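Speaker notes: How a Small Town Learned to Love Its Coffee Breaks
Giang Lò, Brirnwood Library evening talks, Jun 13, 2020

OPENING (stand, don't sit, and wait for the door to close)

Hello, everybody! I'm Giang, I grew up two streets from here, and tonight I get to talk about my favorite subject in the world, the coffee break. Ask who had one today. Let the hands go up. Ask who had it alone (leave a gap, people laugh at this one).

Tell the Kanaan mill story first. My aunt started there at 19, and the whistle went twice each morning, once for work and once for coffee. The break was 13 minutes long. Why 13? I've asked everyone and I have three different answers, and I love all of them. Tell the one with the broken clock.

SLIDE: SHARING A POT
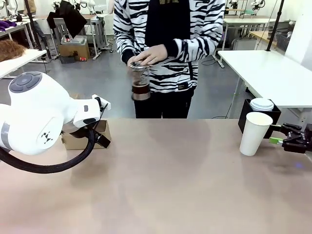 Coffee in a glass server, held with both hands.

Talk about the pot. When coffee comes in one big pot, somebody has to pour, and the person who pours goes around the room and talks to everybody! At the mill that job moved down the bench, so the new kid got to meet the whole floor in a few weeks. Read the bit from my aunt's letter, the part where she spills on the foreman. Slow down here, I always rush it.

Then the switch in the seventies, when the machine came in by the time clock. One coin, one cup, back to your bench. Mention that the people I interviewed remember the sound of it better than the taste.

SLIDE: WHAT PEOPLE BRING

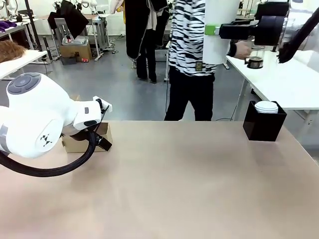 A small cardboard box, open on the table.

Food! I interviewed 49 people for this project and nearly every one of them got to food before I asked. Poppy seed roll, cold dumplings, the lemon bars that caused a two-year argument in the Noveteck packing room. Pass the recipe cards around now, and start at the back this time. If Cekavine people are here, let them tell the doughnut story, they do it much better than I do.

SLIDE: COFFEE ON THE MOVE
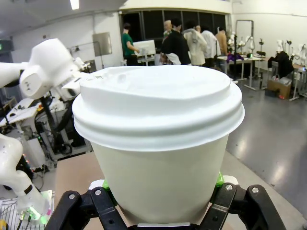

White paper cup with a domed lid.

Here's where I get asked if the takeaway cup killed the break. I don't think so! People carry a cup out to the loading dock, or to the bench by the river, or next door to see a friend. Play the clip of the bus drivers (volume up, it's quiet for the first few seconds).

Skip the survey numbers if we're past 57 minutes.

QUESTIONS

Repeat each question for the back row. If it's slow to start, ask what their parents drank at work.

Last thing: the recording table is by the coats, it takes 2 minutes, and I want every single story. Thank the library. Cups go in the bin by the stairs.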